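Buying Grippers on a School-Year Budget: A Talk With the Equipment Lead at Stolimgate

April 7, 2026

Stolimgate is a small robotics training shop that teaches machines to do household tidying. Its equipment lead has handled purchasing there for three budget cycles. She agreed to talk about how the group plans its spending on hand-held grippers, and asked that we leave her name out and stick to the numbers.

Her first budget, she said, was mostly wrong. "I priced the grippers and stopped there. I had one line for hardware and one line for 'other,' and 'other' was gone by November."

What ate it up was small stuff. Replacement finger pads came to $236 in the first order, and there were two more orders after that. Then there were batteries, storage, and a second charger that should have been in the first quote.

"Pads are like tires," she said. "You don't buy a truck and act surprised about tires. I acted surprised."

The group now works out of a rented unit called the Brellow room, set up like a bedroom. Operators work with a gripper in each hand, picking up small household things and sorting them. That means every station needs a pair, and she plans for a spare on top of it.

"People ask if they can start with one and add the other later. You can, but then you record a bunch of one-handed work and you end up doing it over. Budget for two from the start or wait until you can."

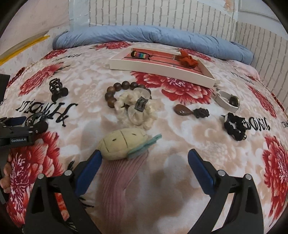
The items being picked up need a budget too. She sets aside $600 a year for them and says she has never had money left over in that line. Hair ties, clips, bracelets and soft toys are cheap one at a time, but a policy trained on the same few things gets stuck on them, so the shop keeps buying new ones. She looks for a mix of hard and soft, and for things that are awkward to grip.

"A scrunchie is harder than a cup. It has no real edge. If your list is all cups and boxes, you saved money and you learned less."

Bedding is in the same line. Plain sheets are easy on the software, she said, so she buys printed blankets on purpose, the busier the better.

For the bigger purchases she gets two quotes. Last year one came from a reseller called Surance and the other from Robles, a local repair shop that also sells equipment. Surance was lower on the sticker. Robles came in at $1,660 more for the full order but included a year of repairs and a loaner if a unit went down.

She went with Robles. "We had a unit out for five weeks the year before. I still paid rent on the room and I still paid the operators. Once I put that in the spreadsheet it wasn't close."

She keeps $3,000 back each year and does not assign it to anything until the last quarter. Her manager has asked for it more than once.

Asked what she would tell a group writing its first equipment request, she said to ask the seller for a parts price list before asking for a discount. If they can't send one, she moves on. She also wants to know how long parts take to ship, and she wants it in writing.

"And put storage in there. Shelves, bins, labels. I forgot bins two years in a row."

Her next request is due at the end of the month. It has 14 lines in it. The first one had two.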